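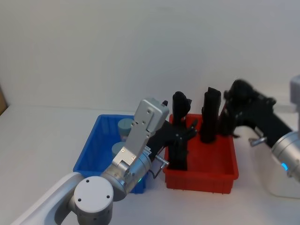
An Open Day at the Vītola Sorting Rooms

I have a weakness for open days. Give me a clip-on badge and a door that is usually shut to the public and I am happy until lunchtime, and so when my cousin forwarded me the notice for the one at Vītola I had my name down before I had even worked out how to get there. (The bus, as it happens, then a ten-minute walk past a row of garden plots with the most enormous sunflowers.)

Vītola is a small place that does something I had never thought of as a job in its own right. They work on how things get put away. Libraries, school science rooms, repair shops and community kitchens come to them with a cupboard problem or a shelf problem, and the people at Vītola try out different ways of grouping and storing until they have something that ordinary folks will keep up after the first enthusiastic week. That last part is where I fall down at home, so I went in with a personal interest.

We were met at the door by Gintarė Lukoševičius, who had charge of our group for the morning. She has a lovely unhurried way of talking and she let everybody finish their questions, even the gentleman in front of me whose questions were mostly stories about his garage. There was coffee in the entry hall, and a plate of caraway cookies that I went back to twice, and then we hung our coats on pegs with colored tags and went in.

The first room is the intake room, where boxes arrive from whoever is asking for help. Each client packs up a selection of what they own, just as it comes off the shelf, with no tidying beforehand. Gintarė was firm on this. People are embarrassed and want to clean everything up first, and then the staff learn nothing about how the things really live. I thought guiltily of the drawer under my phone charger. On the long bench that morning were the contents of a school art cupboard, and oh, the smell of poster paint! It took me straight back to second grade. There were jars, brushes, rolls of masking tape and a coffee can full of scissors, all waiting for somebody to decide who belonged with whom.

From there we went down a corridor hung with old floor plans to the room I had come to see, the one where the sorting is tried out. I had pictured something grand, with walls of shelving. What they use is a white table against an off-white wall, with bins set out on it side by side. The pair I looked at longest were a blue one and a red one, both plastic and rectangular and close to the same size. The blue one had slotted, ribbed walls on the inside. It was holding two round containers with pale lids, a gray-blue that went very nicely with the bin, although I don't suppose anyone had planned it. In the red one were two tall black things standing on end, one slim with a rounded top and the other a good deal chunkier, and both of them stuck up well over the rim.

Now, I would have laid the tall ones down. I said so, too, because I am not shy at these events. Gintarė told me that most visitors say the same, and that she used to say it herself. She then had us go over to a side table and try it both ways with some things from their practice box — an umbrella, a long flashlight, a bottle brush — and I will admit that the umbrella was far easier to grab when it was standing up. Lying down, it went straight to the bottom under everything else and I had to fish. With the standing version you see the top of the thing, you know what it is, and up it comes. I have since moved my rolling pin into a crock and my wooden spoons have gone in with it.

The other matter we discussed, and I could have stayed on it all day, was color. Their rule of thumb is that a color should stand for one idea and then never be asked to stand for anything else. Blue for round lidded things and red for tall things would be one way of doing it. Blue for the morning class and red for the afternoon would be another. What gives people trouble is having both rules going in the same cupboard, and she had a story about a community kitchen where blue meant "dairy" on one shelf and "Thursday" on the next, and the poor cooks had been living with it for years. The gentleman with the garage went very quiet at this and wrote something down.

Someone asked why they bother with plain bins when there are so many fancy organizers in the stores. Part of the answer was money, naturally. A school can buy plain bins by the stack and replace one when it cracks. They also stock two kinds of divider, the Rareck and the Guta, for clients who want to split a bin up further, and we were allowed to handle both. The Rareck is stiff and clicks into place with a very pleasing snap. The Guta is a soft folding thing, more like a fabric accordion, and I could not for the life of me get it to sit flat, though a girl who can't have been more than nine had it done in no time and then showed me how. I was told that about 28 schools now use one or the other. I would go for the Rareck, snap and all.

After that came the hands-on part. We were split into pairs and each pair was given a mixed heap and 10 minutes to sort it into two bins, with no talking for the first half. My partner was a retired piano tuner from out of town, and we had a heap of kitchen and bathroom odds and ends. Without a word said, he began sorting by size and I began sorting by room! We spent several minutes politely undoing each other's work. When we were finally allowed to speak we laughed so much that we didn't finish. I gather this happens with most pairs and is rather the purpose of the thing. Gintarė said that any two people who share a cupboard are having that same argument every day without ever hearing it, and I have thought about my late husband and the hall closet a good deal since then.

The final room was the label workshop, run together with Skanex, a printing outfit from across the courtyard. There is a drawer there with 500 sample labels in it, in every size of lettering and every sort of backing, and you may pull them out and stick them on things to your heart's content. I learned that the best spot for a label is on the short end of a bin if it is going on a deep shelf, and on the long side if it will sit on a counter. I learned too that handwriting holds up perfectly well as long as the pen is a fat one. They gave us each a strip of blank labels to take home. Mine are already used up, chiefly on jam.

A few practical notes for anyone thinking of going. The tour is free but you do have to sign up ahead. It runs for most of a morning and there is a fair bit of standing, with stools in the sorting room and the label workshop but none in intake, so if your knees are like mine, take your rest early. The corridor has two shallow steps in it and a ramp alongside. Children are welcome and seemed to be having a better time than anyone. The coffee is good, and if the caraway cookies are out, take one on the way in, as the plate was down to crumbs by the time we came back for our coats.

They are planning another open day in October, when the art cupboard will have gone back to its school and something new will be on the intake bench. Gintarė thought it might be a bicycle repair shop. I have put my name down again, and the piano tuner says he will come too if we can be on the same team and agree beforehand whether it's by size or by room.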